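Rurkico: defense debate transcripts, README

Hi! Rurkico is my collection of transcripts from candidate debates and town halls where somebody brought up military readiness, foreign threats or the defense budget. I started it because I got tired of arguing with my brother-in-law about who said what and when (he still thinks he won).

There are 2993 passages in this release, taken from 300 events. Each passage is one speaker's turn, plus the question that set it off if there was one.

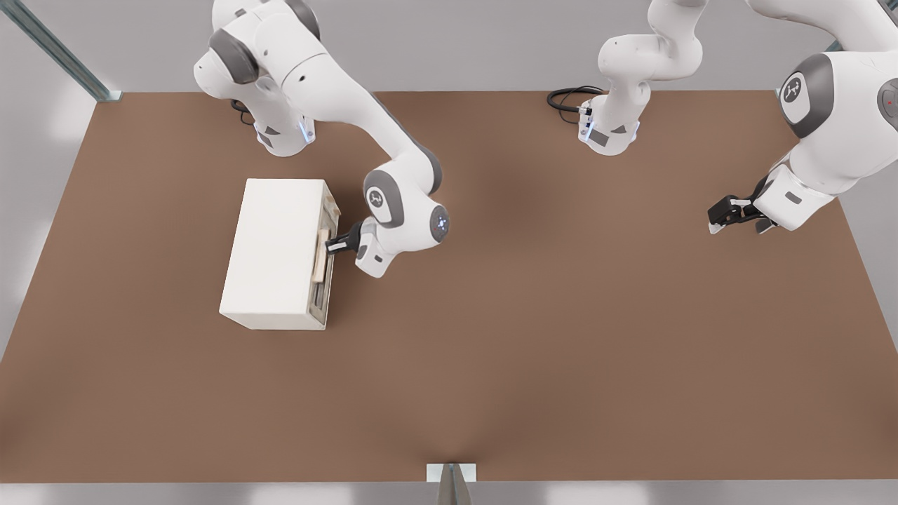

Category: Politics / Foreign policy / Debates

What you get

passages.csv is the main file. Columns are event_id, office, party, turn, text and topic. The topic column is filled in for 2433 rows and blank for the rest, where I couldn't decide whether a person was talking about ships, budgets or just the other guy. I'd rather leave a blank than guess.

events.csv has the place, the type of event and where I got the transcript. The Clarkmont and Flerstead town halls I typed up myself from audio, so expect a few typos, and a lot of [crosstalk] in Flerstead. That was a loud night!

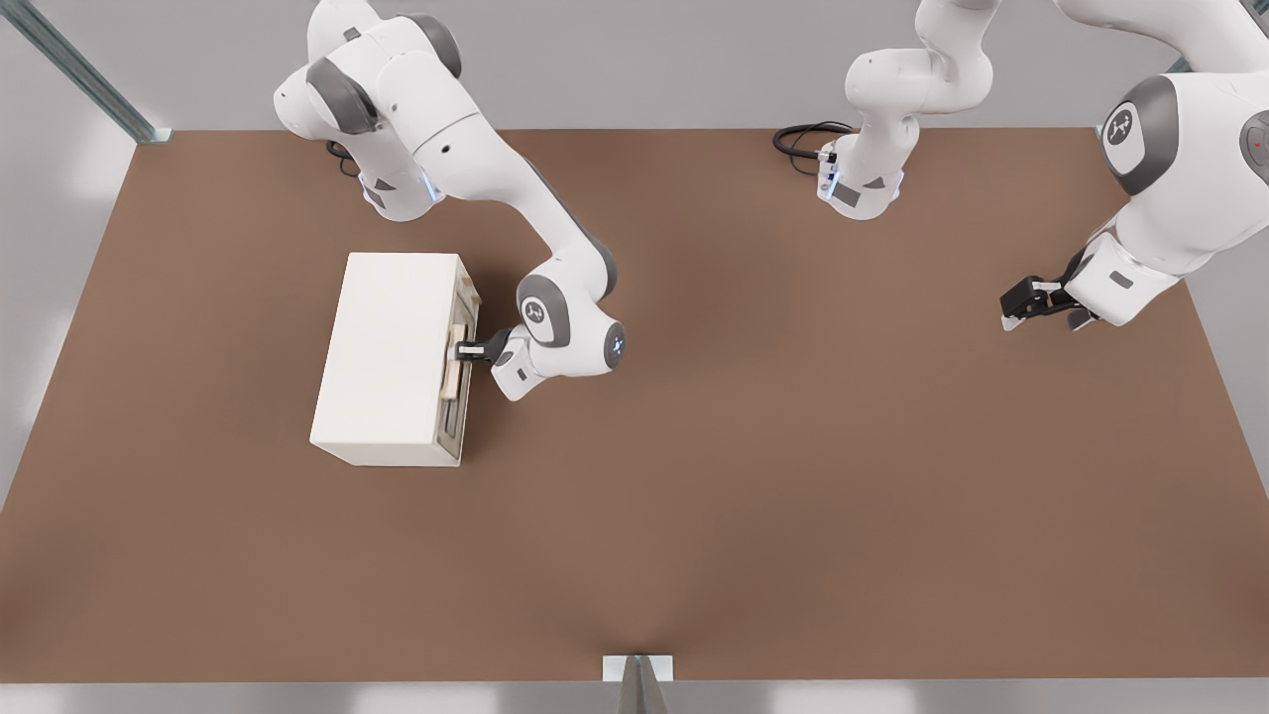
The parties are not evenly balanced. Challengers talk about readiness far more than incumbents do, and I didn't throw anything out to even it up. If you're comparing the two, split by the office column first or you'll mostly be measuring who was in power.

Topic labels are mine alone. I went back and relabeled 40 passages after a reader pointed out that I was filing every mention of Russia under "threats", even when the speaker was talking about gas prices. Fair point, and fixed.

Odoi

Odoi is the little script that cleans the text. It strips applause notes, joins broken lines and leaves the grammar alone (politicians deserve to be quoted as they spoke). Run it from the main folder with no options and it writes a fresh passages.csv. Save your old copy first, it overwrites without asking.

Still to do

Senate primaries from October, and a proper list of moderators. Corrections are very welcome, just send the event_id and the turn number.

Last updated April 5, 2021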